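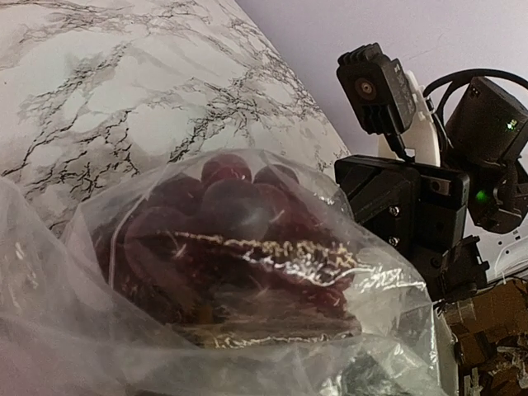
Suketti two-finger gripper: unpacking and food handling

The Suketti is a small electric gripper sold for use with light tabletop arms. It is supplied by Mormont, Atville, with a wrist bracket, camera mount and cable set. This page lists the chores it can be given at present and those it should be kept away from.

Fruit in clear plastic bags
Status: supervised use only

A bag of dark red grapes on a marble-pattern worktop is a hard case for a wrist camera. Shiny creases in the film show up as bright patches and hide the edges of the fruit. The fruit presses against the film, so a grip on the body of the bag is also a grip on the grapes. Set the jaws to take a loose fold of plastic and keep closing force at level 2 or below. Picking single grapes out of a bag is not supported.

Boxes and tins
Status: unattended use permitted

Dry goods with flat or round sides, up to 100 mm across. Worktop must be clear for 5 cm on each side of the item.

Cloths, bin liners, empty bags
Status: not supported

Thin film can be drawn into the finger joints. Stop the arm before removing it by hand.

Can it put the shopping away?
In part. Rigid items can be moved from worktop to shelf at about 8 items per session before the camera needs checking. Soft fruit and anything loosely wrapped still need a person within reach of the stop button. A person will also do it faster.

In the box
Gripper body, wrist bracket, camera mount, cable set, spare finger pads, hex key. Arm and power supply sold separately.

Related items
Zariņš soft finger pads (pair)
Mormont bench clamp

Page updated 29 Jul 2026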